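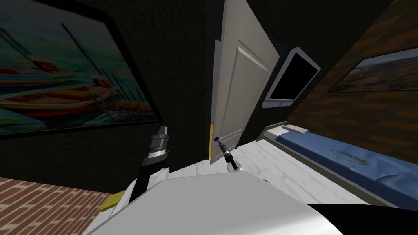
Figure 6. Simulated bedroom, robot head view: right gripper near the edge of the partly open door.

6.3 Setting up the door task in simulation

This section explains how to load the bedroom scene in Mudmont and connect it to the Ituta arm planner. Complete section 6.2 before you begin.

1. Start the Mudmont server and wait for the status line to read READY.

2. Open the scene list and choose Bedroom. The door, the bed and the wall-mounted screen are loaded as separate objects. Only the door has a hinge joint.

3. In the Ituta panel, set the planning time limit to 700 milliseconds. Values under 400 are accepted but often return no path for the right arm.

4. Select the head camera as the source for perception and press Apply.

5. Set Door start angle to Partly open, then press Reset.

Note: The pictures on the walls are surface textures. They have no collision shape of their own – the planner treats them as part of the wall.

Caution: Do not change the door angle while a plan is being carried out. The planner keeps the old angle until the next reset, and the arm may pass through the door panel.

6.4 Checking the arms before a run
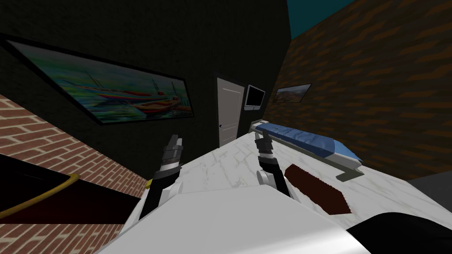 Page last changed: Dec 8, 2022

Both arms should be in view of the head camera, with the grippers apart and their fingers pointing upward. The marble surface in front of the robot must be present in the collision map.

1. Press Show map and compare it with the camera view.

2. If the bed is missing from the map, raise the point limit from 534 to 646 and press Refresh.

3. Run the command "arms check". Each arm reports its joint limits in turn.

4. Save the settings under a new name. The Gruber profile supplied with the software is read-only.

Note: Small objects on the marble surface are added to the map only if Track loose items is switched on. The setting is off by default.

If the check fails, see the list of error codes in the Drikdale operator's guide.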